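Foro > Software de interiorismo > Licencias y precios

Enamus: ¿alquiler o licencia perpetua?

mamparas_sur
Hola. Somos un estudio pequeño, 2 puestos, y hacemos sobre todo baños y alguna cocina. Hasta ahora dibujábamos con Nellwood, pero la versión que tenemos ya no recibe actualizaciones. Nos ofrecen Enamus en alquiler a 28 euros al mes por puesto, o la licencia perpetua con mantenimiento aparte. ¿Alguien lo usa a diario?

plano_y_cota
Lo uso desde junio. El 2D va bien, el 3D tarda en abrir los catálogos grandes. Yo cogí el alquiler y no me arrepiento. Si dejas de pagar, los proyectos se abren en modo consulta.

tabique77
Pues yo no alquilaría un programa de trabajo. Pagas todos los meses y al final no tienes nada. Con la perpetua sigues dibujando aunque no renueves el mantenimiento.

plano_y_cota
Sigues dibujando con los catálogos viejos. En baño eso sirve de poco, los fabricantes cambian medidas y referencias cada temporada.

tabique77
Los catálogos los importo yo a mano. Lleva tiempo, pero se puede.

mamparas_sur
¿Y el manual? El de Nellwood venía impreso y lo tenemos lleno de notas.

gres_porcelanico
El de Enamus es un PDF de 168 páginas. El capítulo de pendientes de ducha está mal traducido, mejor mirar el original. El artículo comparativo del boletín de Skurkoseo explica bastante bien los tipos de licencia. Copio el final:
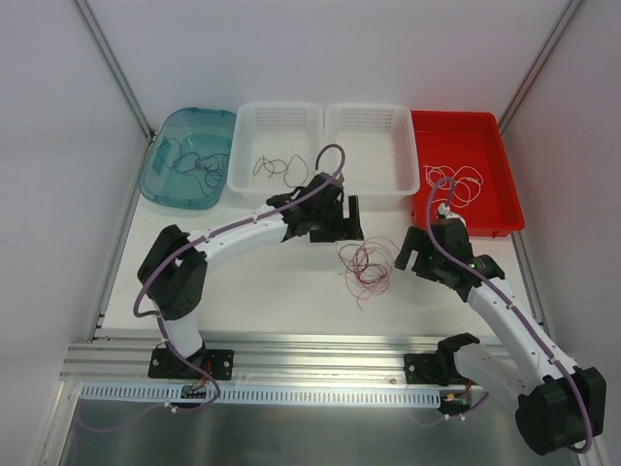 Boletín Skurkoseo, n.º 2, pág. 28

«Antes de firmar conviene pedir por escrito el formato de exportación y el plazo de aviso en caso de subida de precio. El contrato de alquiler no siempre incluye la asistencia telefónica.»

tabique77
Ese artículo no dice nada de Tran, que para medir y presupuestar me parece más completo.

gres_porcelanico
Tran no tiene módulo de baño. Para reformas generales, de acuerdo.

mamparas_sur
Gracias a todos. Voy a preguntar lo de la exportación y lo del teléfono y ya os cuento qué contestan.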